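# Two arms, one hallway, and a lot of practice runs

Elvia Beltrán had a full inbox and half a sandwich on her desk when we got on the call, and she wanted to talk about hallways.

"Everybody builds the big kitchen," she said. "Big kitchen, big island, all the room in the world. Then you try the same robot in a house like my mother's, and it can't turn around without bumping an elbow."

Beltrán runs product for Grerley, a subscription service that rents out simulated homes for two-armed robots to practice in. A customer picks a house, loads a robot, and drives it from a headset or lets its own software take over. The first houses came out in May. I've had a trial account for a few weeks, and I've gotten way more attached to these places than I planned to — I have a favorite room, which is not something I expected to say about robot software.

The basic plan comes with 16 homes, and each can be shuffled into 200 layouts. The furniture moves, the wall colors change, and so do the things left out on tables. I asked Beltrán who decides what gets left out.

"Marisol," she said, and went to get her.

Marisol Nava worked on stage sets for years before she joined. She keeps a running list on her phone of things she sees on other people's counters and shelves. "I want the stuff you put down and forget," she told me. "A brush. A roll of tape. A drill, when you swear you're going to hang that shelf tonight. If a robot is going to help in a house, that's what it will be reaching around."

Her favorite is a narrow layout the team calls Jisura. I spent an evening in it with the headset on, and I can see why she likes it. There's wood on one side and a table on the other, and you have to think about both arms at once.

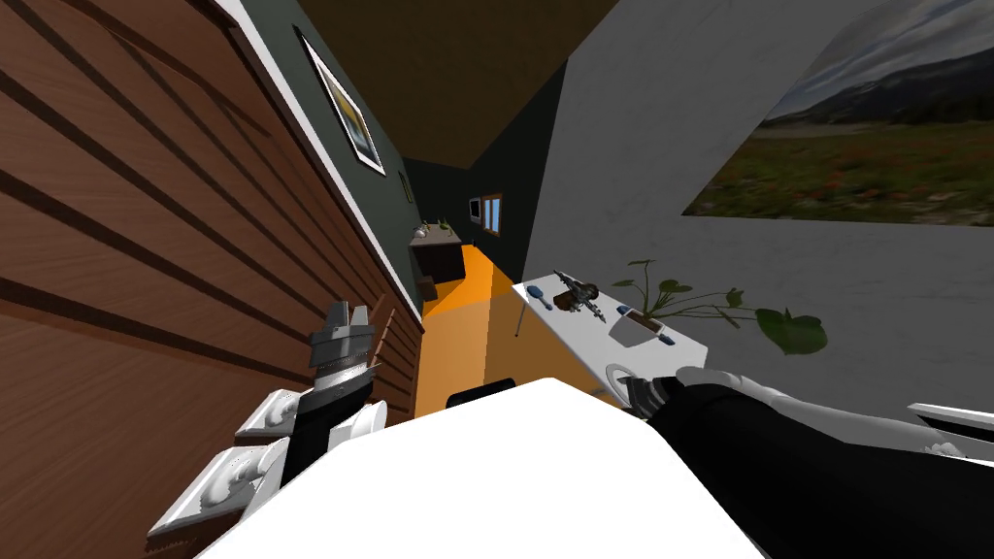
*Jisura from the robot's side: left gripper up at the wooden slats, right gripper down by the table and the roll of tape.*

"People watch the hand that's doing the job," Nava said. "They forget the other one! So the other one is where you learn something."

She's right. I was so busy lining up for the tape on my first try that I dragged the left arm along the wall for a good stretch, and the session log caught every bit of it. The log is my favorite feature. It gives you a plain timeline of each touch, and you can jump back to the moment before things went wrong and try again from there. I did that until past 11 at night.

Jacinto Pacheco wrote most of the contact code, and he was happy to hear about my wall. "Good, it should complain," he said. "We had an early version that let you lean on things for free. You'd get beautiful runs, and then the real robot would take the paint off."

How close is it to the real thing now? Pacheco was careful here. Hard objects like tools and trays behave well, he said. Plants are still rough, and the leaves are stiffer than he would like. Cloth is worse, and he wouldn't recommend the service yet to anyone whose main job is folding laundry. I tried a towel in another house and I agree with him. It moved like a pizza crust.

My other complaint is setup. Getting a robot model in took me 2 tries and a long email thread, mostly over joint names. Tonantzin Olvera, who answers the support mail, walked me through it with great patience and says an import checker is on the way. "You are the fourth person this month with the same wrist," she wrote.

Before we hung up I asked Beltrán what's next. Stairs, she said, and a small apartment with a bathroom door that opens the wrong way. She had already measured the door. It's in her building.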